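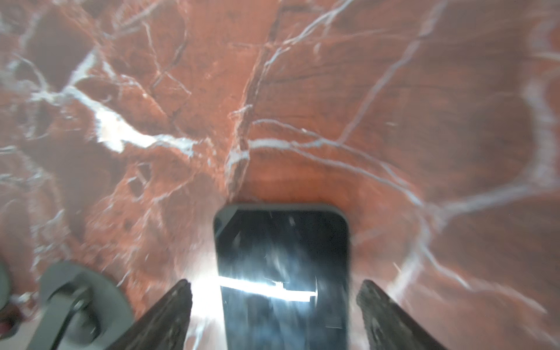
Zwischenbericht zum Vorhaben Ernteausfallversicherung für kleine Betriebe in der Region Makus
Stand: 14. Juli 2019

Im vergangenen Halbjahr haben wir die Arbeit in den beiden Tälern Ninh und Lullton fortgesetzt und die Zahl der teilnehmenden Betriebe auf 400 erhöht. Davon liegen 200 im Tal Ninh, wo fast nur Hirse und Bohnen angebaut werden, die übrigen verteilen sich auf Lullton und die Dörfer am Fluss. Die Gegend ist außerhalb vor allem für ihren Steinbruch bekannt, und in den Förderanträgen früherer Jahre wurde deshalb meistens der Steinbruch gefördert und selten die Landwirtschaft. Für unser Vorhaben ist das von Bedeutung, weil viele Familien ein Einkommen aus beiden Quellen haben und die Berechnung der Entschädigung dadurch schwieriger wird, als wir im Antrag angenommen haben.

1. Anmeldung und Beiträge

Die Anmeldung läuft weiterhin über die Genossenschaft Fullent. Die Bauern bezahlen den Beitrag in zwei Teilen, den ersten vor der Aussaat und den zweiten nach der Ernte. Diese Regelung haben wir auf Wunsch der Teilnehmer eingeführt, und sie hat sich nach unserer Meinung bewährt. Im Tal Ninh sind die ersten Teilbeträge vollständig eingegangen. In Lullton fehlen noch Zahlungen von 15 Betrieben. Mit diesen Betrieben wurde gesprochen; es handelt sich überwiegend um Pächter, die ihre Pacht zur gleichen Zeit bezahlen müssen. Wir schlagen vor, für Pächter den ersten Termin um einen Monat zu verschieben. Der Schutz soll in dieser Zeit bestehen bleiben.

2. Messung der Erträge

Die Entschädigung richtet sich nach dem durchschnittlichen Ertrag eines Dorfes und nicht nach dem einzelnen Feld. Dieses Verfahren ist billiger, aber es führt zu Unzufriedenheit, wenn ein Hang vom Hagel getroffen wird und der andere nicht. Im Frühjahr kam es in Lullton zu einem solchen Fall. Die betroffenen Familien haben keine Zahlung erhalten, obwohl ihre Bohnen verloren waren. Rechtlich war die Entscheidung richtig, für das Vertrauen in die Versicherung war sie schlecht. Wir prüfen darum, ob große Dörfer in zwei Messgebiete geteilt werden können. Die Kosten dafür wären im laufenden Budget nicht enthalten.

Die Regenmesser an den oberen Stationen arbeiten seit dem Austausch der Batterien ohne Unterbrechung. Die Daten der unteren Station in Ninh sind für mehrere Wochen lückenhaft und können für die Auswertung nicht verwendet werden.

3. Auszahlungen

Im Berichtszeitraum wurden Entschädigungen in 2 Dörfern ausgezahlt, beide im Tal Ninh. Die Auszahlung dauerte länger als vereinbart. Der Grund lag bei der Prüfung der Grundstücksnummern, die in den alten Listen der Gemeinde anders geschrieben sind als in den Verträgen. Die Genossenschaft hat die Listen inzwischen abgeglichen. Beschwerden über die Höhe der Beträge gab es wenige, Beschwerden über die Wartezeit dagegen viele.

4. Schulung und Information

Die Informationsabende fanden wie geplant statt. Bei den Teilnehmern besteht weiterhin das Missverständnis, dass die Versicherung auch niedrige Preise ausgleicht. Sie deckt nur die Menge. Das Merkblatt wurde neu geschrieben und enthält jetzt ein Rechenbeispiel mit Hirse. Eine Fassung für Frauengruppen, die eigene Gemüsegärten bewirtschaften, ist in Vorbereitung, denn Gemüse ist bisher nicht versicherbar und die Nachfrage danach ist groß.

5. Abweichungen vom Plan

Die Ausweitung auf die Dörfer am Fluss sollte bereits abgeschlossen sein. Sie verzögert sich, da für Überschwemmungen noch keine Rückdeckung gefunden wurde. Die Verhandlungen sind nicht abgebrochen, wir können jedoch keinen sicheren Termin nennen. Die Mittel, die für diesen Teil vorgesehen waren, wurden nicht ausgegeben und stehen auf dem Projektkonto zur Verfügung. Wir bitten um die Zustimmung, sie in das nächste Halbjahr zu übertragen.

6. Nächste Schritte

Bis Oktober sollen die Ertragsmessungen für Hirse in beiden Tälern beendet sein. Danach folgt die Berechnung der Entschädigungen, und die Ergebnisse werden in den Dörfern ausgehängt. Den Vorschlag zu den Terminen für Pächter und die Kostenschätzung für die Teilung der Messgebiete senden wir Ihnen getrennt zu.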